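Forum Clolard - Rangement et petites manies
Sujet : panier en fil noir et gobelets en métal, qui a raison ?
Par Bukola Ajayi, mercredi

Je range mes gobelets en métal dans un panier grillagé noir, sur la table en bois clair. Mon conjoint appelle ça « un grillage à poules avec des ambitions ». 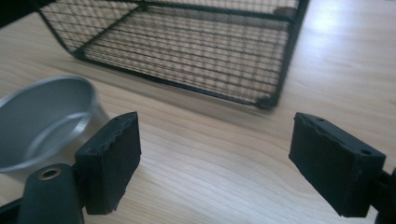
Shota Kobori trouve que le métal contre le métal, ça raye et ça tinte, et qu'un torchon au fond réglerait les deux.

Un torchon, Shota, et on ne voit plus le bois à travers. Autant prendre un carton. Le mien reste au milieu de la table, à portée de main.

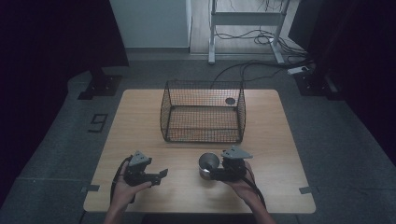
Je précise que j'ai tenté le placard pendant 19 jours. Tout le monde buvait dans les mugs et les gobelets prenaient la poussière avec dignité.

fletside28 : Le panier sur la table, c'est juste du désordre avec des bords. Et les miettes passent à travers.

Bukola Ajayi : Les miettes, je soulève et j'essuie. Essaie donc avec ton plateau à rebords.

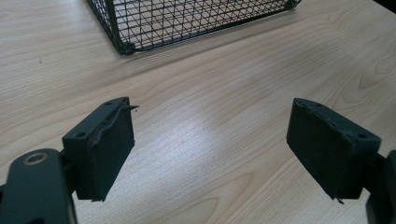 Faut-il poser les gobelets à l'envers ? À l'endroit s'ils sont bien secs, à l'envers sinon, le grillage laisse passer l'air.

Commentaires (3)
Nishimura : À l'envers, toujours. Je ne discute pas.
wandal_2221 : Le torchon, c'est non.
Shota Kobori : Je maintiens le torchon.

Contact - © Forum Clolard - Haut de page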